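4.2 Grip state and the contact estimator

We spent longer on this part of the software than we had planned to, and we think it is worth telling the reader why. The policy in Section 3 puts out two things at every step, a wrist motion and a target width for the fingers. The wrist motion gave us little trouble. The width did, and most of the failures we saw in the first version of the Nalus controller came down to the simple fact that a finger width is a poor stand-in for a grip. Two oranges from the same bag can differ enough in size that a width which holds one firmly will let the other slide out on the way up.

Our answer was to have the policy predict a grip state along with the width. The state can be open, closing, holding or releasing, and a small network, which we call the contact estimator, reads it from the wrist view and the last few width readings. It was trained on 2,000 demonstrations from the fruit sorting set, with the labels proposed by the Nindlow annotation tool and then corrected by hand. Figure 4 gives two wrist views from that set, both labeled as holding.

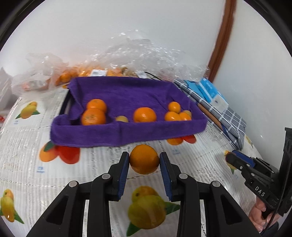

Rin Amano, reading an early draft, asked whether the estimator had learned anything about contact at all, or whether it had only learned that fruit near the fingertips usually means a grasp. It was a fair question, and a rather uncomfortable one, as our first test set could not tell the two apart. We went back and built a second set in February, made up of near misses: the fingers stop just short of the fruit, or close beside it, or touch it on one side only. On these the first estimator did badly. It called a good many of them holding, and it did so with high confidence.

The fix had two parts. We added the near misses to the training data, with extra weight on the moments just before the fingers stop moving. We also gave the estimator the difference between the width asked for and the width measured, a signal we had been throwing away during logging. When a finger is pushing on something, the two numbers drift apart, and the drift tends to show up before the picture changes much. We should admit that this signal is noisy at the start of a fast close - the motor lags a little even in free air - so we mask it there and let the image carry the decision.

(Figure 4. Wrist views from the fruit sorting set, with more than one gripper in view.)

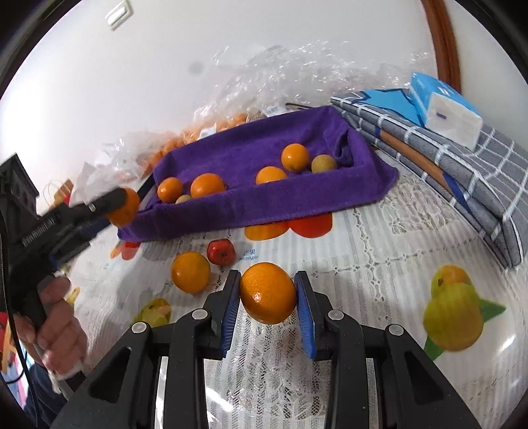
The planner needs some care as well, for it has to act on an estimate that may flicker. Left to itself, it would sometimes see holding, start to lift, see closing again, and go back down, and it could keep this up for quite a while. We therefore ask for 2 matching estimates in a row before the planner may change its own state. The controller runs at 60 Hz, so the wait is short, and we did not find that it made the motion look any less smooth. Releasing is treated the same way, with one exception: if the measured width drops suddenly during a lift, the planner stops at once and does not wait for a second reading.

All of this runs inside the Etness runtime as a separate process, so that a slow image never holds up the wrist commands. Readers who use the Wieczorek message format can log the grip state next to the width with no change to their recording code. The labels for the near misses are stored in the same files as the others, under their own tag, and we suggest keeping them out of the test split when comparing with the numbers in Section 5.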